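About Us | Online Banking Help

Sterkwood is a small website about everyday banking on the phone and computer. Hường Cù started it after she spent a whole evening trying to change the mobile number on her own savings account. The bank had the instructions, but they were in four different places. She wrote down the steps for her family, and later she put them online.

Today we have some 600 guides. They explain how to register for mobile banking, add a payee, block a lost debit card, download a statement or stop a standing order. Every guide is tested by 2 people before we publish it, one on a phone and one on a computer.
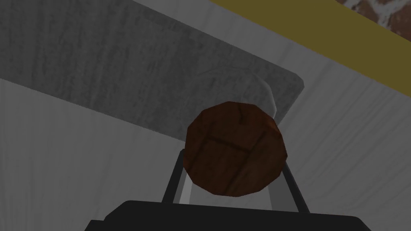 Do you need my account number or PIN to help me?

We never ask for them. Please do not send us your PIN, password or one-time code, also not in the comment form. For a problem inside your account, only your own bank can help.

Sterkwood is not a bank and we do not belong to one. Our costs are paid by advertising and by Jendalon, our paid newsletter for small shops – it has 2000 readers. Advertisers do not see our guides before they go online.

Our office is in Prustska. If you find a step that is old or wrong, write to Lâm at the corrections desk and tell him the name of the guide.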